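洗濯洗剤の香りはいつまで残るのか　生活科学演習Ⅱ　個人課題レポート

テーマを決めるまでに時間がかかりました。最初は「寮の共用キッチンの冷蔵庫問題」で書こうとしていたのですが、聞き取りをすると人間関係が壊れそうだったのでやめました。で、次に思いついたのが洗剤の匂いです。

きっかけは、去年の秋に友だちから借りたパーカーです。返す前に自分の洗剤で洗ったのに、着るとまだ友だちの家の匂いがする。もう一回洗ってもする。え、これ何回洗ったら消えるの？と思ったのがそのまま研究課題になりました。先生には「個人的すぎる」と言われましたが、「でも面白いからやってみなさい」とも言われたので、やりました。

1　調べたかったこと

知りたかったことは大きく二つあります。ひとつは、香りつきの洗剤で洗った布を無香料の洗剤で洗い直したとき、人の鼻で「匂いがしない」となるまでに何回かかるか。もうひとつは、布の種類でそれが変わるかどうかです。本当は柔軟剤もやりたかったんですけど、組み合わせが増えすぎて洗濯機を占領することになるので、今回は洗剤だけにしぼりました（それでも十分占領しました。同じ階のみなさんすみません）。

予想としては、綿がいちばん残ると思っていました。タオルって匂いを吸いそうなイメージがあるからです。ポリエステルはつるつるしているし、すぐ落ちるだろうと。この予想がどうなったかは結果のところに書きます。

2　使ったもの

香りつきの洗剤はCornskaの液体タイプ、無香料のほうはBuvusの粉末です。どちらも寮の近くのドラッグストアで買いました。Cornskaを選んだのは、棚の前でふたを開けずに匂ってきたのがこれだけだったからで、深い理由はありません。Buvusは大容量の袋しか売っていなくて、レポートが終わった今も部屋のすみに残っています。当分洗剤は買わなくてよさそうです。

布は、綿のタオル地、綿のブロード（ワイシャツみたいな薄いやつ）、ポリエステル、アクリルの四種類。手芸店のはぎれコーナーで買って、はがきくらいの大きさに切りました。切りっぱなしだと洗濯機の中でほつれてひどいことになるので、ふちをジグザグミシンで縫いました。これを最初にサボって一回分まるごとやり直しになったことを、ここに記録しておきます。糸くずが全部の布にからまって、ほどくだけで夜が終わりました。

布を見分けるための印は、油性ペンだとペンのインクの匂いが混ざってしまいます。これは予備実験で気づきました。みんな布じゃなくて「ペンの匂いがする」って言うんです。なので角に色糸で印を縫いました。赤が綿タオル地、青がブロード、緑がポリエステル、黄色がアクリルです。

3　やり方

まず全部の布をCornskaで三回洗って、匂いをしっかりつけます。そのあとBuvusで一回洗うごとに干して、乾いたらジッパー袋に入れて一晩置き、次の日に嗅いでもらいます。袋に入れたまま置くのは、干した直後だと差がわかりにくかったからです。

嗅いでもらったのは同じ学科の人や寮の人など、全部で24人です。毎回全員がそろうわけではなく、バイトの人は夜だけ、朝型の人は朝だけという感じで来てもらいました。集まった回答は、書きもれを除いて283件になりました。集計はひとりでやったので、途中で表計算ソフトの行がずれて泣きそうになりました。

答え方は「はっきりする」「少しする」「しない」の三つだけです。最初は十段階でやってもらったんですが、六と七の違いを聞かれて私も答えられなかったので三つに減らしました。この点については、海外の教科書を訳したプリントに出てきたStojanović法という手順を参考にしています。本来の手順ではコーヒー豆を嗅いで鼻を休ませるらしいのですが、コーヒー豆は高いので、自分の服のひじの内側を嗅いでもらう方法にしました。授業で習ったやり方です。ただ、自分の服の洗剤が強い人はどうなんだという指摘をあとから受けて、たしかに、となりました。

もうひとつ気をつけたのは場所です。食堂は論外として（カレーの日がある）、自分の部屋も自分の匂いがするはずなので使えません。けっきょく談話室で、窓を少し開けて、夕食前にやりました。机は毎回から拭きだけにして、アルコールや洗剤は使わないようにしました。

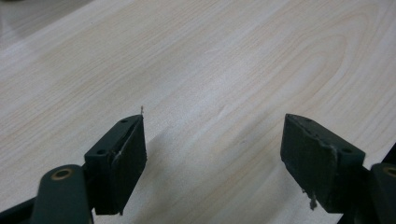

図1　机の天板（木目）

布を直接机に置くと、机の匂いなのか布の匂いなのかが気になるという人がいたので、途中から白い皿にのせる形に変えました。皿に変える前と後で答えの割合を比べてみたところ、目立った差はありませんでした。だから全部まとめて集計しています。ここは厳密にやる人だったら分けるところだと思います。

4　結果

先に結論を言うと、予想は見事に外れました！

「しない」と答えた人が半分を超えるまでの洗濯の回数は、ブロードがいちばん少なくて2回でした。綿のタオル地はその倍の四回。アクリルが五回。そして、すぐ落ちると思っていたポリエステルが六回で、いちばん粘りました。つるつるだからすぐ落ちるという私の理屈は何だったのか。

気になって図書館で繊維の本を読んだら、ポリエステルは油になじみやすい性質があって、香りの成分にも油っぽいものが多いので残りやすいことがある、というようなことが書いてありました。スポーツウェアの汗の匂いが取れにくいのと似た話みたいです。高校のジャージの匂いがずっと取れなかった理由が、大学に入ってやっとわかりました。

綿どうしで差が出たのは、たぶん厚みの問題だと思います。タオル地はループがあって、同じ大きさでも糸の量がぜんぜん違います。重さで比べればよかったんですが、キッチンスケールでは軽すぎてうまく測れませんでした。

それから、人による差がすごく大きかったです。最後まで「はっきりする」と答え続けた人もいれば、Cornskaで洗ったばかりの布を「しない」と答えた人もいました。後者の人は花粉症だったことがあとでわかりました。January の終わりにもう花粉が来るのかと驚きましたが、来る人には来るそうです。集計から外すか迷って、外しませんでした。ふだんの生活で人の服の匂いを嗅いでいるのは、鼻がつまっている人も含めたみんななので。

5　聞き取りで出た話

嗅いでもらうついでに、洗剤の香りについて自由に話してもらいました。これがいちばん楽しくて、正直レポートの本体よりメモのほうが長いです。

多かったのは「実家の匂いは帰省した最初の日しかわからない」という話です。同じことを何人もが言っていて、私もそうです。玄関を開けた瞬間だけわかって、靴を脱いだらもう消えている。

留学でTrarnthorpeという町にいた先輩は、ホームステイ先の洗剤の匂いをかぐと今でも雨の坂道を思い出すと言っていました。日本に帰ってからスーツケースを開けたら一気にその匂いがして、しばらくふたを閉めておいたそうです。ちょっといい話ですよね。

反対に、香りが苦手だという声もありました。電車で隣の人の柔軟剤がきついと頭が痛くなる、という人が思ったより多かったです。この実験に協力するのもしんどかったんじゃないかと聞いたら、「小さい布だから平気」と言ってもらえました。次にやるなら、最初に体調や香りへの敏感さを確認する紙を作ります。これは反省点として大きいです。

6　かかったお金

いちおう書いておきます。洗剤と布は授業の材料費で落ちましたが、色糸とジッパー袋は自腹で、合わせて435円でした。洗濯機代は寮費に入っているので計算していません。

7　反省と、これから

まず、ポリエステルを一種類しか使わなかったのがもったいなかったです。フリースみたいな起毛したものと、裏地みたいな薄いものではたぶん違います。厚みと素材がごちゃまぜになっているので、今回の結果から「ポリエステルは残る」と言い切るのは早いと思っています。

あと、水温をそろえていません。冬の水道水は冷たいので、夏にやったらもっと早く落ちる可能性があります。すすぎの回数も洗濯機のおまかせコースのままでした。発表のときに質問されて、おまかせコースのすすぎが何回なのかを答えられず、恥ずかしかったです。

できれば夏に、同じ布でもう一度やってみたいです。Buvusもまだ山ほどありますし。例のパーカーは、三回目の洗濯のあとに返しました。タグを見たら綿とポリエステルの混紡でした。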